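Operations Update: Home Task Recording and Our Field Staff

Members of the Votis home services division will be aware that work on the Bronenora sorting program moved out of the workshop in October. Task recording is now carried out in ordinary kitchens, with hand-held grippers in place of the fixed arms used at the Cabello site. The change affects 16 field staff directly, and this item sets out what it means for rosters, training and pay.
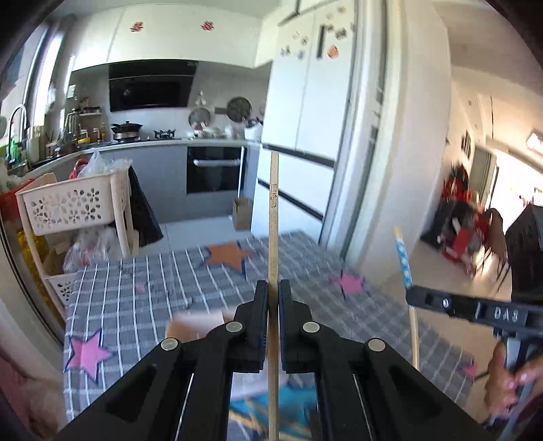
Job descriptions for field staff have been rewritten. Staff who were previously engaged as kitchen and household assistants are now classed as task demonstrators, and their knowledge of how a household job is properly done is recognized as a skill in its own right. Much of the work consists of small, repeated movements, such as closing the fingers of the gripper on a single thin wooden stick and holding it upright. Team leads report that this calls for more patience than strength, and the new classification reflects that.

Sessions are limited to 70 minutes, followed by a rest period away from the table. Wrist and shoulder strain was the concern most often raised during consultation, and staff may ask for a shorter session at any time without giving a reason.

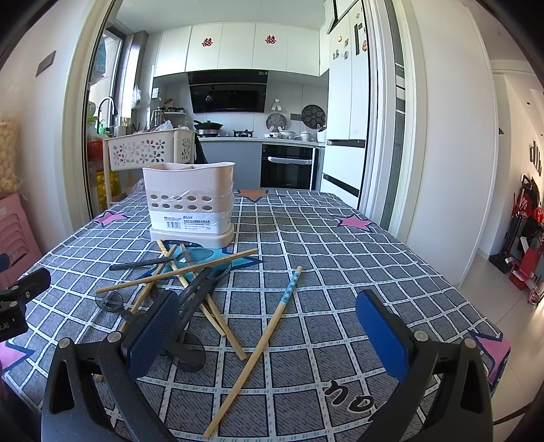
Training has been extended to 12 hours, all of it paid. Hugo Alcaraz, who coordinates the field teams, has asked that new demonstrators spend their first shift observing before they handle the equipment. He also reminds staff that hesitations and dropped items should be left in the recording. They are of use to the engineers at Erurex and do not count against anyone's performance review.

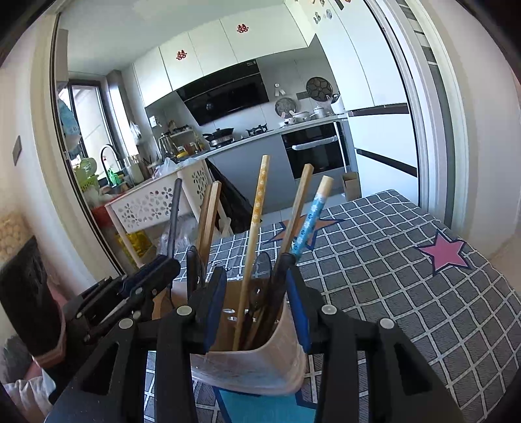
To date, 548 sessions have been accepted. Management has confirmed that no household assistant position will be removed during the current stage of the program, and that any later change will be subject to formal consultation with the staff concerned.

Questions about classification or back pay should be directed to Chandrasekhar Pisharody in the staff relations office. Requests for left-handed grips go to the team lead.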